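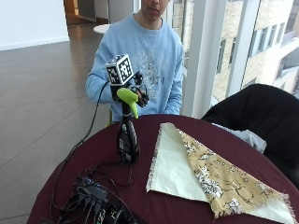 Progress report: Villby shared laundry and cleaning supplies project
Reporting period ending in August

1. Where the project stands

The grant paid for a second year of the supplies bank at Villby and the start of a smaller one at Costberg. Villby has been open for the whole period. Costberg opened later than planned, after the landlord asked for a second fire door and the fitting had to wait for the door itself.

Households collect what they need once a month. Most take laundry powder, dish soap, a surface cleaner and trash bags. We gave out 2,903 items in the period across both sites. Nearly all of that went through Villby, and Costberg should carry a larger share from now on.

2. Households

There are 90 households registered. Of these, 26 joined in this period, mostly sent to us by the school office and the health center. We dropped the proof-of-income form in the spring, as agreed with you, and replaced it with a single page asking for name, address and household size. Registration now takes a few minutes at the desk. The old form was the most common complaint in last year's survey and did not come up this time.

We still do not reach people who work days. The Tuesday session closes at 4 p.m., and moving it to the evening depends on the building hours at Villby. We have asked for one late session a month and are waiting for an answer.

3. Supply

Le Goff continues to sell to us at trade price and delivers to Villby without a charge. Their delivery to Costberg is not free, so for now we drive those boxes over ourselves. Mileage is claimed under transport.

Fasov, our second supplier, raised the price of laundry powder twice. We moved to larger sacks and now fill tubs on site. This saves money but takes more time at the desk and makes a mess of the floor. Two households told us the powder irritated their skin, and we keep a fragrance-free kind behind the counter for anyone who asks.

Empty bottles can be brought back for refilling. Take-up has been slow. People forget the bottle, or arrive by bus and do not want to carry it. We will keep the refill station at Villby but will not buy one for Costberg this year.

4. Home care sessions

We ran 11 sessions on basic home care: mold around windows, reading product labels, which products should never be mixed, and getting a deposit back at the end of a lease. The lease session was the best attended and we repeated it. The mold session needs rewriting. Several tenants had damp that came from the building, and cleaning advice was no use to them. We now hand out the housing office's repair form at that session.

5. Spending

Supplies are over budget because of the powder prices. Rent is under budget by the months Costberg was closed. We ask to move the unspent rent to supplies. No other line needs to change, and the full table is attached separately.

6. Next period

Open Costberg every week instead of every other week.
Settle the late session at Villby.
Get a second quote for laundry powder before the Fasov order is renewed.
Replace the shelving in the Villby storeroom, where the lower shelf has bowed.
Send you the household survey results with the next report.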